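Visit Report: Two-Arm Tabletop Cell at Padden
February 2025

Padden opened its lab to outside maintenance staff for an afternoon, and I went mainly to look at one cell, the two-arm bench that its technicians call Torklow. My own shop is due to take over a similar bench in March, so most of my notes concern upkeep.

The cell consists of two arms, a worktable, a fixed camera and a controller cabinet supplied by Tanex. The arms are bolted to separate supports, and the table is not tied to either of them. A knock to the table therefore shifts the objects without disturbing the arm calibration. The table position is checked against a pair of scribed marks on the floor at the start of each shift.

Cabling took up the first part of the tour. Cable runs are left with a service loop at each joint and tied with hook-and-loop straps. Plastic zip ties were tried earlier and abandoned after one cut into a jacket at the wrist. The straps are opened and the jackets inspected every 72 hours of run time. Spare cables are stored already labeled at both ends.

The grippers get more attention than the arms. Finger pads are replaced as a set, even if only one shows wear, and the open and closed positions are taught again afterward. The log for the left gripper listed 29 pad changes, almost all of them after work with rough or metal objects. Pad screws are set with a torque driver and marked with a paint pen. A broken paint line means the screw is removed, cleaned and refitted.

Fault records are kept on paper at the cabinet. The most frequent entry is code 111, a loss of gripper feedback. The posted procedure is to stop the cell, lock out the supply, reseat the wrist connector and run the gripper through its full travel with no object in reach. If the code returns, the gripper is swapped and the old one goes to Pandey for repair.

The cell was set up with garden items during our visit: a canvas tool bag, a hand cultivator, a trowel, pruning shears and a small potted tree.

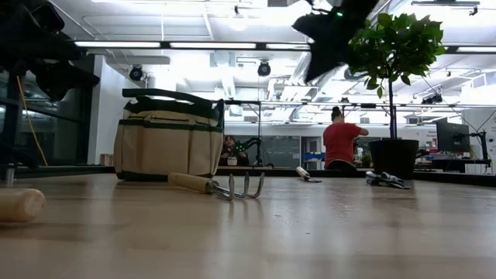 How often is the camera calibration checked?

Once a week, and again after any work on the camera mount. The technicians place a printed target at fixed points on the table and compare the readings with the stored values.

The last stop was the spares cabinet, which holds one complete gripper, pad sets, fuses and a wrist connector kit. No spare arm is kept on site. I asked for a copy of the shift checklist and the fault sheet, and both are now in our shared folder under Torklow.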